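3.2 How people looked after their benchtops

I should say up front that I came to this part of the study with a bias. I grew up with a timber bench that my mum oiled every November, and I was fairly sure the oiled tops in our sample would come out looking better than the lacquered ones. They did, but by less than I'd hoped, and the reasons are a bit of a muddle.

We had 51 households in the end, all in Solau or on the Gandurard side of the river. Everyone filled in the same care diary (what they wiped the bench with, when they re-oiled, anything spilled and left) and then I went round and sat in a lot of kitchens. I drank a lot of tea. The diaries were pretty good on spills and hopeless on oiling. People would write "did the bench" with no mention of what with, and when I asked, out would come a tin from the back of the cupboard with the label worn off. Where I could read it, it was usually Danzer or Stelon, so those are the only two products I've kept separate in the analysis. Everything else got lumped under "other oil", and I know that's a clumsy category.

The grain and colour of the strips made it harder still. A bench built up from narrow pieces hides a ring mark far better than a wide plank does, and I only cottoned on to this after the first lot of visits. I went back and rescored those kitchens using a simple layout, with the top divided into even zones and each zone scored out of 100. My own scores moved more than I'd like to admit! If anyone wants to repeat this, I'd suggest scoring pale and dark tops on separate days, as my eye got lazy going from one to the other.

Wear around the sink was the thing everybody wanted to talk about. Two households had sanded that section right back and started again, and both told me they'd do it differently next time – one with a coarser paper first, the other by paying somebody. Away from the sink, the oiled tops had more small marks but fewer that bothered their owners. Lacquered tops went the other way: hardly a scratch for years, then one chip in the finish and the owner could see nothing else. I hadn't planned to ask how people felt about the marks, so the comments here come from my kitchen notes and should be read with that in mind.

Figure 2. Narrow-strip timber top, blond and honey-coloured.

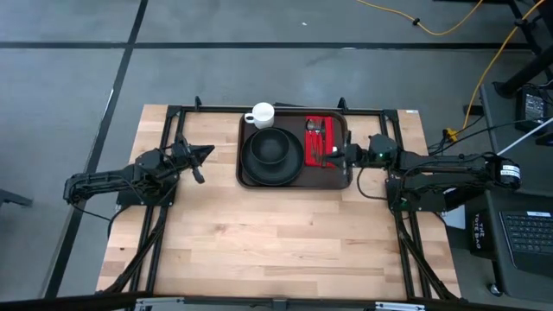
The sink comments did push me to add a question to the second diary, asking people to note where they stood most often when they were cooking. I'll come back to those answers in Section 4, along with the households that swapped oils partway through.

Last updated: 21st September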